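The dishwasher test, and why it is still hard

By Thijs Van Damme

Every few months a video circulates of a robot folding a shirt or loading a dishwasher, and every few months the same two questions arrive from readers. How much of it was autonomous, and what happens on the second shirt? The second question is the more useful one. A machine that can complete a chore once has demonstrated that its joints reach and its gripper closes. A machine that can complete the chore on a different day, with a different item in a different spot, has demonstrated something a household might pay for.

This feature looks at where the technology stands on the simplest element of nearly all domestic and shop-floor work, the pick. Wiping, folding, pouring and stacking each bring their own problems, but most chores begin with an arm moving to an object it has not been told the exact position of, taking hold of it, and putting it down somewhere sensible. Tidying a table is little more than this operation repeated.

Much of the current work is done in simulation. The economics are plain. A physical arm can attempt a pick a few times a minute, needs a person nearby, and wears out finger pads. A simulated one runs in parallel on a rack of processors overnight. Zurnis, which develops control software for light industrial arms, evaluated its latest grasping policy on 1,696 simulated tabletop episodes before any of it was transferred to hardware. The tables in those episodes vary in size and colour, as do the objects, the lighting and the clutter.

The objects themselves are chosen to be awkward. Boxes and cylinders offer flat or regular faces, and parallel fingers cope with them well. Rounded, tapering and lumpy things do not offer an obvious pair of opposing surfaces. A small pear-like form standing at a tilt will present a different width at each height, and a gripper that closes near the narrow end will tend to squeeze it out of the grasp.

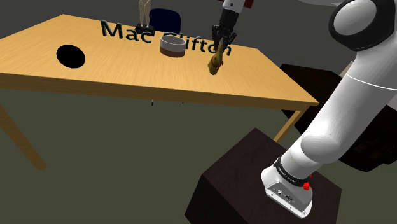

Can a household robot be bought today that will clear a table unsupervised?

Not one that will do it reliably in an ordinary home. Arms with suitable reach and payload are on sale, and the software can clear a known set of objects from a known table at a useful rate. Performance falls when the crockery, the light or the furniture changes, and the faults that result still need a person to sort them out.

The gap between those two conditions is where the engineering effort is going. Henk Van der Linden, who leads manipulation testing at Zurnis, divides failures into three classes: the arm goes to the wrong place, the fingers close badly, or the item is held properly and released badly. The first class has shrunk a good deal. Perception models trained on broad image sets now locate most household items without having seen that particular item before. The second and third classes have moved more slowly.

"Vision got better faster than contact did," Van der Linden says. "We can find the thing. Knowing how it will behave once two fingers are touching it is a separate body of work."

Contact is also the part simulation handles least faithfully. A physics engine approximates friction with a small number of coefficients and treats most objects as rigid. Real fruit deforms, and a real mug may have a film of detergent on it. A policy tuned against the approximation can learn habits that work only inside it, such as pinching an object by a sliver of edge that would slip in any kitchen. The usual remedy is to randomise friction, mass and finger stiffness during training so that no single habit pays off everywhere. It helps, at the cost of longer training and a more cautious arm.

Occlusion is the other persistent difficulty. As the gripper descends, its fingers and linkages come between the camera and the object, and the view is poorest in the last few centimetres, when precision matters most. A camera mounted near the wrist sees the approach well but loses sight of the item behind the finger hardware. A fixed camera keeps the wider layout but has less detail. Most laboratories now use both and let the policy weigh them. 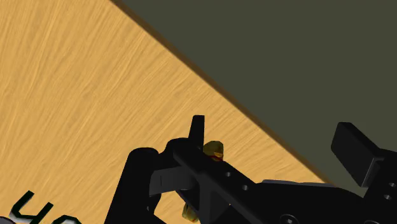 Some developers have added tactile pads to make up for the lost view. Skaden sells a fingertip sensor that reports pressure across a small grid, and Hermans, a contract packer, has trialled it on a line handling soft produce. The pads detected slip early enough for the arm to tighten its grip in most cases. They also needed replacing more often than the maintenance schedule allowed, and the trial was paused in August while a tougher skin was developed.

Shop floors remain the more promising setting. A packing station can be lit evenly, the bins can be bolted down, and the range of goods is known in advance. Hermans runs 13 arms on picking work and expects to reach 20 once the next hall is wired. Cycle time on its mixed-goods cells is slower than a practised worker's, but the arms run through the night shift, and the comparison that matters to the operator is cost per carton.

A home offers none of those controls. The table is moved to make room for guests, a chair is left pushed out, and the bowl that was in the middle this morning is beside the sink by evening. Cavow, which is developing a mobile arm for assisted-living units, has taken the view that the first domestic product should do very few things. Its pilot machine picks up dropped items, carries them to a tray and stops. In a trial covering 518 requests it was permitted to decline a task whenever its confidence fell below a set threshold, and the threshold was deliberately set high.

That behaviour looks unimpressive on video, but residents found a refusal easier to live with than a broken glass. Cavow's engineers now report declined tasks as a separate category from failed ones, a practice other manufacturers would do well to adopt. A quoted success rate means little if the reader cannot tell how many attempts were left out of it.

Buyers assessing a system for light duties should ask for results on objects absent from the training set, the number of human interventions per hour, and the time taken to recover from a drop. Few brochures carry all of these figures. Van der Linden's group intends to publish its own for the Zurnis policy once the hardware runs are complete, with the simulated and physical results listed side by side.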